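Bindery notebook, paste and board
August 30, 2019

Started the new batch of wheat starch paste first thing, before the heat got into the room. 60 g starch, 700 ml water. Soaked the starch in a bit of the cold water while the rest came up in the pan, then poured it in slowly and stirred until it went from milky to glassy. Kept it on low after that. I took it off too early in May and it thinned out in the jar overnight, so this time I left it until the spoon dragged properly.

Sieved it twice. Still a few lumps from the side of the pan, where I had stopped scraping to answer the door. Olaia says to use the flat wooden spatula and she is right, the round spoon never gets into the corner. The spatula is in the drawer under the nipping press, if anyone is looking for it.

Half the paste is straight, in the tall jar. The other half is cut with PVA for the spines and is in the short jar with the blue lid. Please don't swap the lids. Neither has any preservative in it, so both are in the fridge and both should be thrown out if they smell of anything.

Paper: the Edosano arrived, one packet, 127 gsm. It is a warmer white than the last lot and slightly rougher on one face. Grain was marked on the wrapper as long, but I tore a strip each way and it tears clean across the short side. Bent a sheet both ways to check and got the same answer. I have written the real direction in pencil on the top sheet. Will ring Bermúdez about it on Monday, mostly to find out if the whole delivery is like that or just our packet. Rajeshwari needs to know before she cuts the endpapers for the parish registers.

Board: tried the Pradow against our usual grey. Same cover size, same cloth, same paste, brushed from the middle out. The grey pulled towards the cloth side as it always does and came most of the way back once it was lined. The Pradow pulled less at first but hadn't moved back when I looked after lunch. I don't want to say anything about it until both have had the weekend under weights. They are on the bottom shelf between pressing boards with blotter either side. Leave them be. 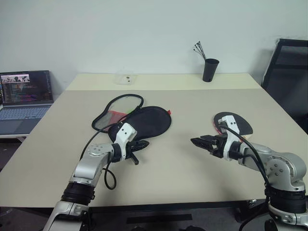 Paddle cover.

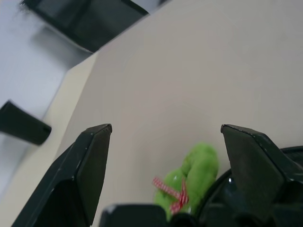
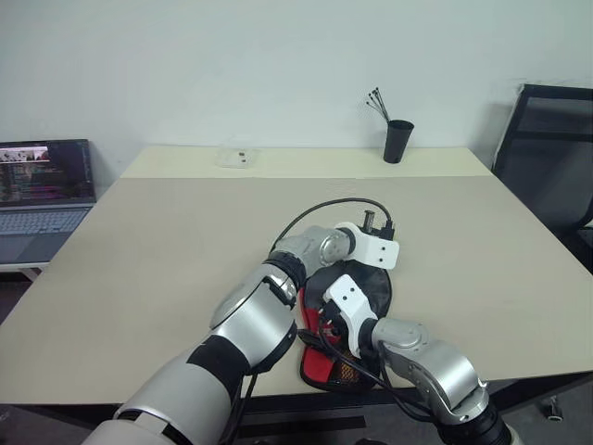 Sewing: Nerea finished the sample block on tapes, 7 sections, and it is the neatest one we have had off the small frame. Swell is a bit more than I would like. She used the thicker thread because the thin reel was nearly out, and with soft paper like this the thicker one doesn't bury itself as well as I had hoped. She is going to sew a second with the thin thread and we can compare them knocked up side by side. Kettle stitches are even all the way down. First and last sections want tipping before anybody rounds it.

Rounding: did one old block by hand to get the feel back, using the hammer with the polished face. Too much paste on the spine, so it was still soft in the middle and went over more on the left shoulder than the right. Let it sit longer next time. It should feel leathery to the thumb, cool but not tacky. If it marks with a fingernail, go and do something else for a while.

Kondus press: the wheel is stiff again on the last turn. I cleaned the thread and put a little oil on, wiped the rest off, and ran some waste through so that nothing gets on the good sheets. Slightly better. I think the platen is sitting low at the back right, going by the marks on the waste, but I would like Esperanza to look at it before we start putting shims in. Use the other press for anything that matters.

Leather: nothing done. The goatskin offcuts are sorted by thickness now, thin ones in the top folder. The paring knife needs stropping and I didn't get to it.

Registers: Lucía has collated the first volume and two leaves are bound in the wrong order – it looks like an old mistake, as the sewing holes match. We have left them as they are and put a note in the job folder. Somebody has to ask the parish if they want them put right while the book is apart. The tears on the opening leaf will take the thin tissue. Test the ink first, the brown one in the margins especially, with a barely damp swab on a letter near the gutter.

For Monday: call Bermúdez about grain direction, take the boards out and measure the pull, thin thread on order, blotters dried and flattened. Small brush is in the wash jar and wants hanging up.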